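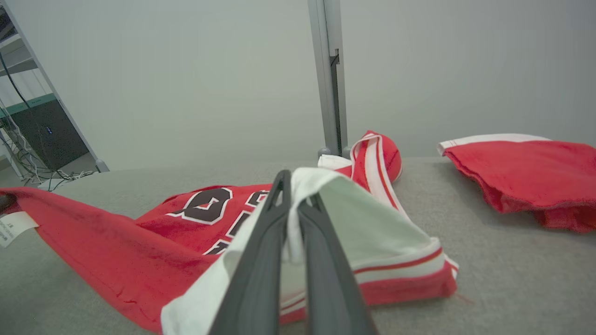 Sillier Livano steam station: review after one summer

Posted August 27, 2018

I bought the Livano at the end of spring, after my old iron began to leave brown drops on the shirts. I wanted a steam station for a long time, but the price always stopped me. Then the Gosard shop in Arain had it in a sale and I took it home the same afternoon. I paid for it myself.

For those who do not know this kind of appliance: the iron itself is small and light, and the water stays in a separate base which stands on the board or beside it. A hose connects the two. The base makes the steam, so there is much more of it than in a normal iron.

The tank takes 2 litres. For me this is enough for a full basket of laundry with bed sheets included. You can take the tank out and carry it to the tap, and you can do it also in the middle of the work without waiting for anything to cool. With my old iron I was always walking with a little plastic cup and spilling half of it, so I appreciate this very much.

The power is 3000 watts. In our flat the electrical installation is not new, and when the oven and the Livano work together, the fuse goes. This is not the fault of Sillier, but if you live in an older building, please think of it before you buy. From cold it needs around 2 minutes until the lamp stops blinking. The manual promises less. 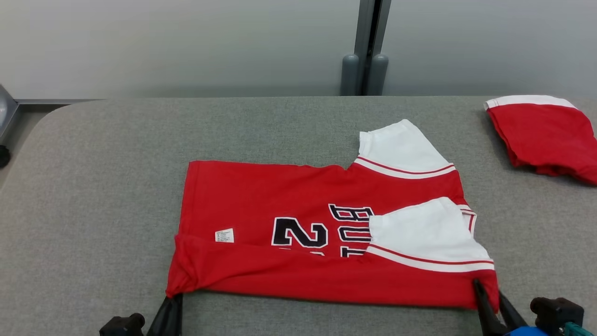

Linen and cotton are where the Livano is really strong. Tablecloths that I used to iron damp, from both sides, now need one slow movement. Pillow cases I iron folded in two and the lower layer becomes smooth too. Synthetic clothes are more difficult, and for these I use the lowest setting and give the steam from a small distance. Printed letters and numbers need still more care. If you have at home a red sports shirt with big dark lettering, such as the basketball one here with the white outline around the print, turn it inside out first and keep the iron away from the back side of the letters. I ruined one T-shirt of my own in June because I did not do it. The print stuck to the soleplate, and I needed a whole evening to clean it.

The soleplate slides well. It has a narrow point which goes easily between shirt buttons, and after these months I see no scratches on it, although I was not always careful with zips. The steam button is under the handle and you press it with the first finger. My hand is small and after a long session this finger gets tired. There is a small lock which keeps the steam on without pressing, but then the water goes very fast, so I use it only for curtains.
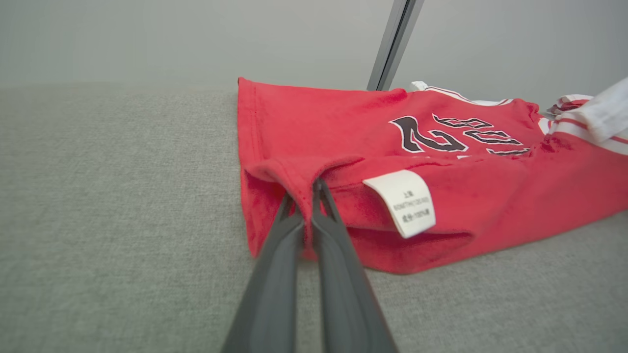 The noise surprised me. The pump makes a deep hum each time when you press the button, and when the pressure is low there is also a knocking, like somebody moving chairs on the floor above. I like to listen to the radio while ironing and now I must turn it up. In the evening, when the children sleep, I close the kitchen door.

The hose is long enough for my board, but it comes out on the right side of the base, and for left-handed people I think this would be annoying. It also becomes quite warm. For storage you can push the hose into a channel around the base, and this works only if you do it patiently, otherwise one loop always jumps out. The iron locks on the base with a metal clip, so I can carry everything in one hand to the cupboard.

About limescale. Our water in Arain is very hard. The Livano has a drawer at the back which collects the scale, and a red lamp tells you when you should rinse it. With me the lamp came on for the first time after six weeks. You wait until the base is completely cold, pull out the drawer over the sink, rinse it and put it back. No special liquid is needed. The rubber seal of the drawer looks thin to me and I will write again in September if it starts to drip.

One small advice on washing, which is also about ironing in the end. I wash the sports clothes at 40 degrees with a short spin and hang them immediately by the bottom hem. Most of them then need no iron at all.
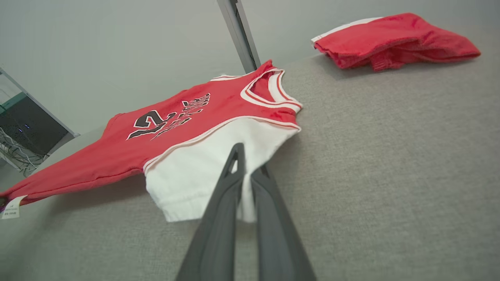

Red and white basketball jersey with the number 23.

What I like: a lot of steam, the removable tank, the simple cleaning of the limescale, the light iron.

What I like less: the noise, the hose on the right side, the manual with very small letters and a strange translation.

I give it four stars of five. For one person who irons two shirts in a week it is too big and too expensive, and a good ordinary iron will do the same. For a family I would buy it again, but I would wait for the sale.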